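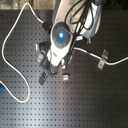

Welcome to the Eltus beginner investor FAQ! We write these pages for people who have just bought their first few shares, or are thinking about it, and who find the daily market news a bit of a blur. Market capitalization is where most of our mail starts, so it's where this page starts too. It's the price of one share multiplied by all the shares there are, and once you're comfortable with that sum a lot of business headlines suddenly open up. Think of a sheet of graph paper, or a black plate with holes in even rows and columns like the one under the robot arm: the whole company is the sheet, and each share is one little spot on the grid. The price of a single spot tells you very little until you know how many spots there are.

Last updated: 17/01/2019

THE BASICS

How do I work out a company's market cap?

Take the share price and multiply it by the number of shares outstanding. Say Fagerlund has 600 million shares and each one trades at $3. Its market cap is $1.8 billion. You'll find both numbers on almost any stock quote page, and most pages do the multiplying for you (but try it by hand once, it really sticks!).

Is a $47 stock more expensive than a $3 stock?

Not necessarily. If Doson trades at $47 and has 10 million shares, the whole company is valued at $470 million, well below Fagerlund at $1.8 billion. We love this one, because it surprises so many new readers.

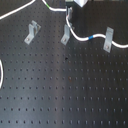 Why does a company's market cap change when it hasn't sold any new shares?

The share price moves every trading day, and the market cap moves with it. When buyers are willing to pay more, the value of the whole company goes up on paper, and when sellers are in a hurry it comes down. The share count can stay the same through all of it.

Does the company lose money when its stock drops?

No cash leaves its bank account. A falling price can still hurt, though. Raising money by selling new shares gets harder, and employees who are paid partly in stock feel it too.

STOCK SPLITS

What happens to my shares in a split?

You get more of them, each worth less. In a 2-for-1 split, 500 shares become 1,000 and the price is cut in half, so your total starts out the same. Wesusard split its stock in October, and we got a wonderful pile of questions from readers who logged in and thought half their money had gone!
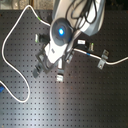

Robot arm over a perforated work surface.

Do I need to do anything when a split is announced?

Usually you don't. Your broker updates your account, sometimes a day or so after the new price shows up, so give it a little time before you call.

What is a reverse split?

The same idea run backward: several shares are combined into one with a higher price. Companies sometimes do this to stay above an exchange's minimum share price. Read the announcement and look for the reason given.
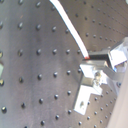

EARNINGS DAYS

Why did my stock fall after good results?

Prices already include what investors expect. If everyone was hoping for a great quarter and the company reports a good one, some holders will sell. Guidance for the next quarter matters a lot as well, and it's often tucked away near the end of the release.

Where can I read the results myself?

Look for the investor relations section of the company's website. Start with the press release, then try the earnings call transcript. The question part at the end is our favorite bit!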